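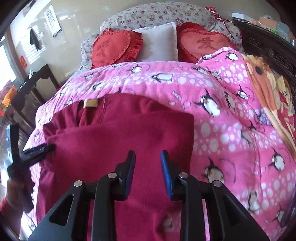
Print this page | E-mail this article

3.2 Bedroom temperature and night clothing

Of the 30 households in Prestow, 13 kept the bedroom unheated until November. Most people there added a layer to the bed before they turned on a radiator - usually a blanket, sometimes a fleece laid over it (Figure 1). Magnusson found the same habit in Villanueva, though her homes were newer.

Figure 1. Fleece garment on a pink blanket.

Age of the occupants made little difference.

Related items
Gashaw: Draughts and older windows
Magnusson: Heating diaries in Villanueva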